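Community Support Writer (part-time, remote) at Korport
April 2019

We make a small wallet app for people who are new to cryptocurrency, and we're looking for a second writer to join the support side of the team.
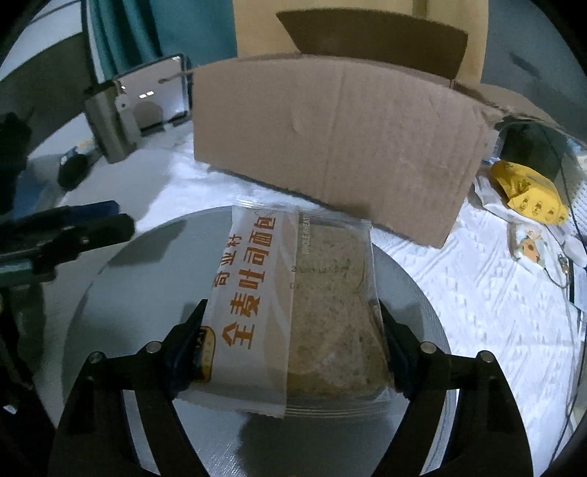
Korport started as a side project between two friends who were tired of walking their relatives through seed phrases over the phone. There are 5 of us now, with 3219 active wallets and a help center that has grown a lot faster than we planned for. Most of the people who write to us have never owned a coin before. They want to know why their transfer says "pending," what a network fee is, and whether they've lost everything because they got a new phone. (Usually they haven't, and telling them so is one of the best parts of this job!)

What you'd be doing

You'd answer tickets for part of each shift and spend the rest writing. We have 517 help articles right now and a good number of them are out of date, doubled up, or written by a developer at two in the morning. The first big project is going through the whole backup and recovery section and rewriting it so that a person who is already nervous can follow it. After that comes the guide to hardware wallets, then a set of short pages on spotting scams, which we really want live before the summer.

You would work most closely with Selamawit Abera, our support lead. She has been on the desk since the beta and she edits everything that goes out, including her own stuff, several times over. The two of you would split the inbox between you and meet on a call twice a week.

You don't need to be a coder and you don't need to be a trader. We don't give price predictions or investment advice, ever, and you'd be expected to stick to that when a customer pushes for it, which does happen. What we do need is someone who has sent and received coins on their own and remembers which bits were confusing.

We'd love to hear from you if

- you write clear, friendly English and enjoy cutting a long answer down to a short one
- you've worked with the public before, in any setting (a bank counter, a phone store, a library, a busy forum)
- you can stay kind with somebody who is scared about their money
- you're careful with private information and will never, under any circumstances, ask a customer for their recovery phrase

Spanish or Hungarian is a nice extra. Experience with the Bresano ticket system is too, but it takes an afternoon to learn, so please don't let that hold you back.

Hours and pay

20 hours a week, split into shifts of four or five hours. Mornings or evenings are both fine as long as you keep to the same pattern from week to week. Pay is hourly, in US dollars, by bank transfer. You can take part of it in bitcoin if you like, though most of us don't. Paid time off starts from the first month. We get everyone together twice a year at the Wurham office, travel covered, and it's a really good few days.

How to apply

Send us a short note about yourself and a resume in any format. Instead of a cover letter, please pick one of these and answer it in under 300 words, as if you were writing to the customer:

"I sent coins to the wrong address. Can you cancel it?"

"My brother-in-law says I should keep my recovery phrase in my email. Is that OK?"

Use the form on our jobs page and put "Support Writer" in the subject line. Applications are open until the end of May, but we're reading them as they come in and will start calls early if we get excited about someone. The process is one call with Selamawit, a paid trial shift on practice tickets, and a final chat with Halász, who runs the product side and will want your opinion on our error messages. Have one ready!

Everybody who applies gets a reply.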